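Search this repo Go

# Hostum chores

Hostum is a set of 3,000 household tidying episodes recorded with two hand-held grippers, to test whether a machine can clear a lived-in room yet. Our best policy, Palley, finishes 7 of 45 test tasks. Folding is fair. Floors are poor – a fan lying down with white and black cables tangled across the floor is still more than it can sort out. Questions go to Nelly Benavides. 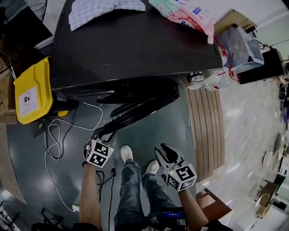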